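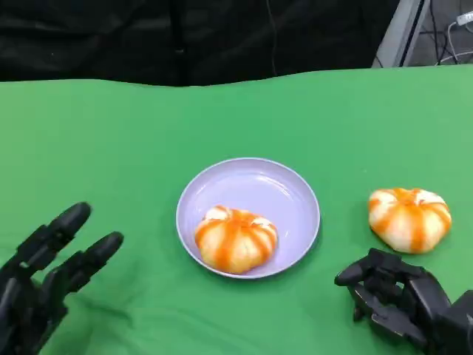
4. Fitting a bucket to the Matorlow walk-behind loader

Before you begin, park the loader on firm and level ground. Lower the arms fully, stop the engine and take out the key. Children and other workers must stay well away from the machine.

1. Clean the mounting plate with a stiff brush. Packed soil behind the plate is the most common cause of a bad fit.

2. Turn both locking levers to the open position. If a lever is stiff, put a little grease on the pivot and try again. Do not hit it with a hammer.

3. Start the engine and tilt the plate forward. Drive slowly until the top edge of the plate is under the lip of the bucket.

4. Tilt the plate back until the bucket lifts slightly from the ground, then stop the engine again.

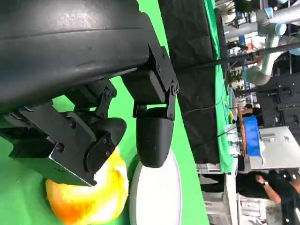 5. Close both levers. Each pin must come out through the hole at the bottom of the bucket - look from both sides, and do not trust the lever position alone.

CAUTION: Never put your hand or foot under a raised bucket.

Note: The bucket may carry a maximum of 200 kg. With the Nullero extension arms the limit is 192 kg, and the 2 rear weights must be fitted.

6. Raise the bucket a little, tilt it fully in both directions and lower it again. If you hear knocking, go back to step 4.

After the first four hours of work, check the pivot bolts and tighten them if needed. The torque values are in section 9.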